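To: Shared Facilities Users list
From: Leonie Harms
Subject: Re: Room booking rules from September

Dear colleagues,

Thank you to those who commented on the draft booking rules. I reply to the main question below.

Yung-ching Hsieh wrote:
> Our group reserves the Kesik Room for long runs of afternoons.
> Under the draft, any booking over 20 hours would need approval
> from the facilities office. Does this apply to bookings already
> entered in Clivero?

It does not. Bookings entered before the new rules take effect will stand as they are. Extensions to them will be treated as new requests and should be sent to the office at least 9 working days ahead. 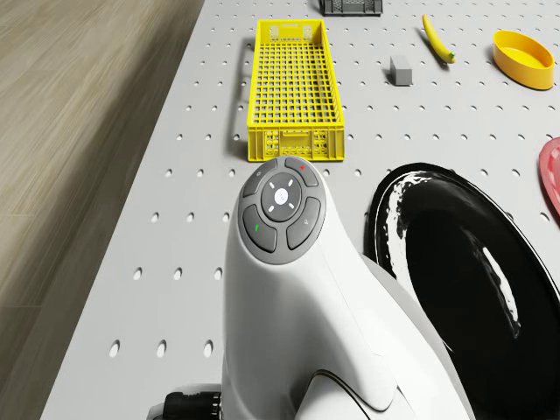
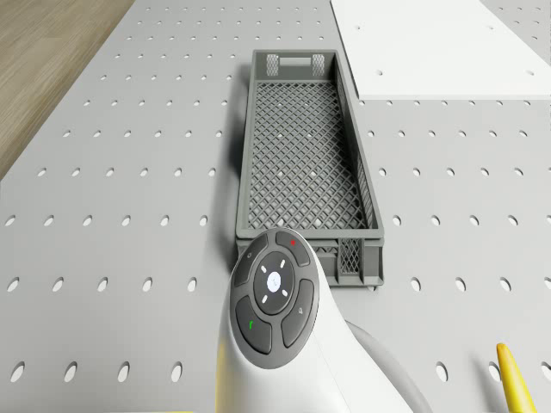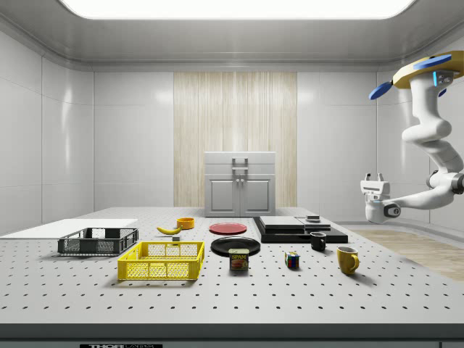 On cancellations, we received 84 responses to the survey, and most favored a shorter notice period. The final text therefore asks for notice by 4 p.m. on the previous working day. Groups that repeatedly fail to release unused time may lose the right to book in advance - a step the office would take only after a written reminder.

The Zabala Room will remain outside the system for now. Requests for it should still be made by telephone, extension 93.

Please send any further corrections to me directly and not to the whole list.

Sincerely,
Leonie Harms
Facilities Office, Forkar Institute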